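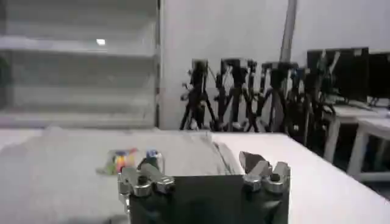 Gray cover on the white table, bare shelves behind.

Home | Essays | Small Rooms | Archive

In Praise of the Bare Shelf

December 2020

I have come around, slowly and with a good deal of grumbling, to the idea that a shelf can be left alone. Three white shelves with nothing on them used to make me itch, and I would be off to Campos for baskets before lunch (I once owned 12, heaven help me). These days I let the small, colorful odds and ends live out on the table, on a soft gray cover with a wrinkle or two in it, where I can reach them. I do think we buy storage too early! Live with the room until July, say, and then see what you want put away.

Comments (2)

"My shelves stayed bare for one weekend. Lovely weekend, though."

"Do you iron the cover? I never would."

Related
- The Rikico Drawer, One Year On
- Why I Gave Up on Matching Boxes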